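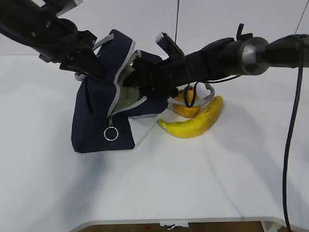

The two arms of the Grolness bench holding a navy-blue bag open, with an orange and a banana on the table.

The Grolness bench is a two-armed robot workstation built by members of the Foulkes shared workshop in Daldale. It is used for practice in the handling of soft objects, mainly bags, pouches and folded cloth. The name is taken from the street where the workshop had its first room, before it moved to the present building.

Background

The Foulkes workshop began as a place for wood and bicycle repair. Robots came later, after several members had made small single-arm machines at home and wanted more space than a kitchen table can give. An earlier project, known as Iradthorpe, used one arm with a suction cup and could move boxes and flat tiles. It could not do anything useful with cloth. When the cup pulled at a bag, the whole bag came with it, and the opening stayed closed.

From this experience the members concluded that a second arm was necessary. Work on the new bench started in June and took 11 weeks, mostly in the evenings.

Construction

The bench has a white tabletop with a thin metal rim along the front. White was chosen after a test with a darker top, on which navy and black cloth was difficult for the camera to separate from the surface. The finish is matte, so that the lamps do not make bright spots.

Two black arms reach over the table from opposite sides. Each ends in a black gripper. The members bought the arms second-hand and made the mounting plates themselves, which was the slowest part of the construction. The first plates were too thin and let the arms shake when they stopped suddenly. They were replaced with thicker ones, and the stopping speed was also reduced in the program.

Cables have been a subject of long discussion in the workshop. One opinion is that they should be tied closely to the arms along the full length. The other is that a tied cable pulls on the last joint and wears out sooner, and that some free length must be left near the gripper. The bench follows the second opinion. The disadvantage is that a loose loop can hang in front of an object and hide part of it from the camera.

Use

The standard exercise on the bench is called "open and fill". A soft bag with a zipper is placed on the table, together with the things that should go into it. The arms take the two sides of the opening and hold them apart. After this, one arm must let go and pick up an object, while the other keeps the bag from falling shut. A full trial consists of 40 attempts with the same bag.

Fruit is a common choice for the objects. An orange can roll and has no obvious place to be held. A banana stays where it is put, but its curve means that the gripper has to approach it at a suitable angle. Both are soft enough to show marks when the gripping force is too high, and the workshop has found this more instructive than reading numbers from a screen. Hard objects such as cups and wooden blocks are used for the first lessons.

Bags with a stiff edge are easier than bags without one. A lining in a lighter color than the outside is also considered helpful, as the program can then find the opening by the change of color. Straps are a known difficulty. A strap lying over the objects may be taken together with them, and the bag is then dragged across the table.

Control

The arms can be moved in two ways. In the first, a person guides them with a pair of hand controllers and the movement is recorded. In the second, the program repeats a recorded movement and corrects it according to the camera. New members begin with the hand controllers. Running a recorded movement without a second person near the stop button is not permitted by the workshop rules.

Limitations

The bench cannot close a zipper in a reliable way. The grippers can take hold of a ring pull, but the cloth behind it must be kept tight at the same time, and the members have not yet found a position of the arms that allows both. Very thin plastic bags are also outside its ability, because the fingers often take both layers together.

See also

Iradthorpe (single-arm project)
Foulkes workshop, Daldale
Soft object handling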